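HOUSEHOLD CARE 1
Unit 4 handout: Cleaning tools and surfaces at the sink
Zalville Adult Education, spring term

Read this handout before the March practical. Bring it with you, along with your surface chart from Unit 3.

1. Scope

Unit 3 dealt with cleaning products. Unit 4 deals with the thing in your hand: sponge, cloth, brush or fiber scrubber. The same dish soap can leave a pan lid clean or scratched depending on what it is applied with. We look at washing up by hand and at wiping down the counter next to the sink. Ovens and drains come in Unit 6.

2. Terms

Soft sponge: open-cell material, no scouring layer. Holds a lot of water and bends around curves.
Scouring sponge: a sponge with an abrasive face glued to one side. Treat the two sides as two different tools.
Fiber scrubber: a bundle or pad of coarse fiber, plant or synthetic. Water runs out of it quickly. The ends do most of the work.
Drag: the resistance you feel when the tool moves over a surface. Grease and dried starch feel different, and with practice you can tell which one you have.
Contact time: how long soap and water sit on the soil before you rub.

3. Matching the tool to the surface

Glossy black surfaces show every streak. Use a soft sponge, wring it out well, and finish with a dry cloth. Do not use the scouring side.
Handles, rims and rings collect grease where they meet the lid or pan. Fold the sponge over the metal and draw it along the curve, then press a corner into the joint. A flat wipe across the top misses the underside.
Rough or burnt-on soil on bare metal can take a fiber scrubber. Coated pans cannot, unless the maker says so.
White sinks: soft sponge first. If a gray mark stays, use a paste cleaner (see your Unit 3 notes, Climurus method).
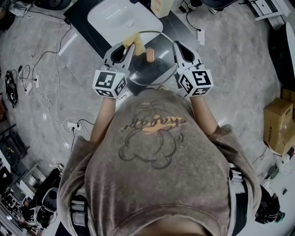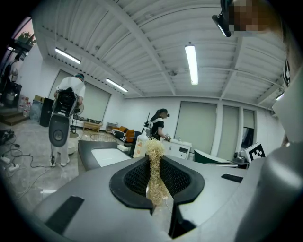
Fig. 4.1. Sponge at a curved silver handle or ring (first picture); golden-beige fibrous bundle held upright (second picture).

4. Pressure and stroke

Most beginners press too hard. A soft sponge that is squeezed flat has stopped carrying water and is only pushing soil around. Start light and let contact time do the work - two minutes under soapy water is worth more than a minute of hard rubbing.

With a fiber bundle, hold it near the base and work with the tips. Short strokes in one direction are best on ridged metal. On flat metal, small overlapping circles are fine. Rinse the bundle often, as crumbs lodge deep between the strands and come out on the next item.

5. Soap quantities

For bowl washing, use the measures on the Czerwiński sheet: 3000 ml of warm water to one level measure of soap. For wiping a counter, mix 200 ml of water with a few drops in a small dish. Bar soap is acceptable for sponges and brushes. Stand it where it can drain.

6. Care of tools

Rinse, squeeze, and stand on edge to dry. A sponge left flat in the sink will smell by the next day. Keep counter sponges and floor sponges apart - cut one corner off the floor sponge so it can be told by touch. Throw out any fiber scrubber that sheds.

7. For the practical

Practice the handle stroke at home on two different lids. Note the tool, the contact time and what drag you felt. Bring one used sponge in a bag for the wear comparison. Tutolgate group meets in Room 123.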